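Girovton opens its robot teaching room to the public in September

For release 8/8/25

Girovton is opening its teaching room at Prodmont to visitors this September, and anyone who has ever wondered how a robot learns to lay a table can come and have a go at showing it!

The sessions are part of Yakubu, our project on teaching robots everyday household jobs by remote control. A person moves a pair of hand controls, the robot arms follow, and the whole attempt is recorded so the robot can learn from it later. We have recorded 200 attempts at table laying so far, by 54 different people, and we would love many more. People who cook, clean and care for a living are especially welcome, as they have habits our engineers would never think of.

No experience is needed. Each session lasts 113 minutes including a tea break, and the first 20 are free to book. Visitors start with a short practice, lifting and placing a single item, then move on to a full task at their own pace. Slow attempts and fumbled ones are kept too, and they are useful to us.

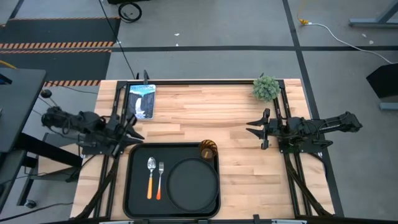
Teaching by remote control takes a bit of getting used to, and most people find the second arm harder than the first. We keep to things you would find in any kitchen. The spoon and fork have orange handles, which helps when you are lining up a gripper against a black tray, and the round plate is black as well, so its raised edge is what to look for. The little ribbed cup at the corner of the tray tends to be everyone's favourite, and the trickiest to pick up.

Recordings from the public sessions will be shared with our partners at Groltari, who are working on the learning side of the project. Visitors' faces and voices are not recorded.

Booking opens on the Girovton website on the first of the month. The teaching room is on the ground floor with step-free access.

ENDS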